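Plikby two-arm recording kit, reviewed Oct 2, 2023

Setup took 25 minutes, most of it cable routing. We use the kit to gather handover and tabletop examples for a small policy model. The wrist view keeps both fingertips in sight, and that matters most when one arm passes an object to the other.

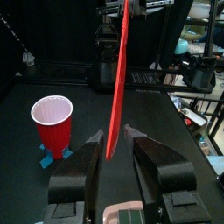
Episode length is capped at 30 seconds in the stock software. The cap can be raised in the config file - the manual omits this. Of our first 25 episodes, 3 had dropped wrist images and were deleted. Overhead recording had no gaps, and the dark enclosure keeps room light out of the data.
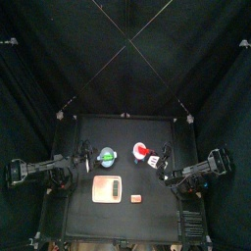 Gediminas Ozoliņš disagrees on the cap: short episodes are easier to label, he writes, and he would leave it at the default.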